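Pre-session check, hand-held gripper, bedroom set
Project: Flarnora folding examples
Checked by: Korkor Eshun
Date: 2025-03-17

1. Finger pads seated and undamaged — OK.
2. Pivot caps tight, all four. OK. One was loose in November, so keep checking by hand.
3. Fingers open and close fully. OK.
4. Lens wiped. OK.
5. Cable clear of the hand and the floor. Needs work. Longer tie requested from Virnetti.
6. Bedding cleared of pins, hangers and anything sharp. OK.

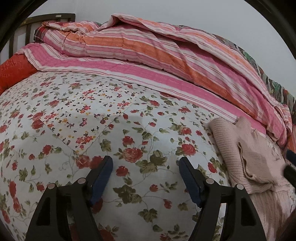
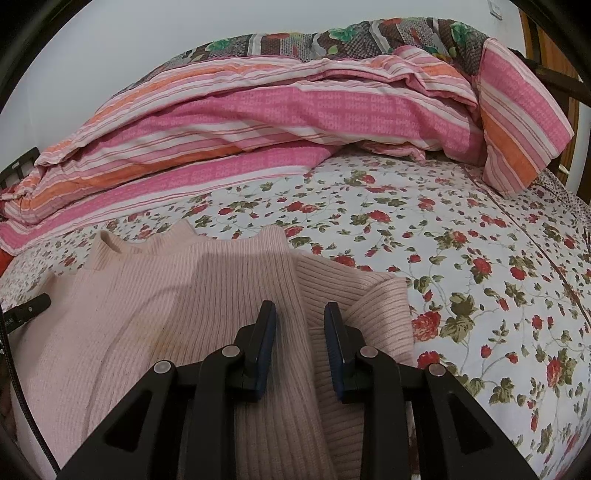

Item 6: knitwear on the rose-print sheet, striped bedding behind.

7. Wrist strap worn. OK.
8. Free space on the card for 12 examples. OK.
9. Operator break after each set. Not done last time — two sets were run back to back. Please stop between them.
10. Failed grasps kept and labelled as failed. OK. Do not delete them, the Odoi training run uses them.

Total on file before this session: 224 examples.
Open actions: item 5, item 9. Session may go ahead once the cable is taped.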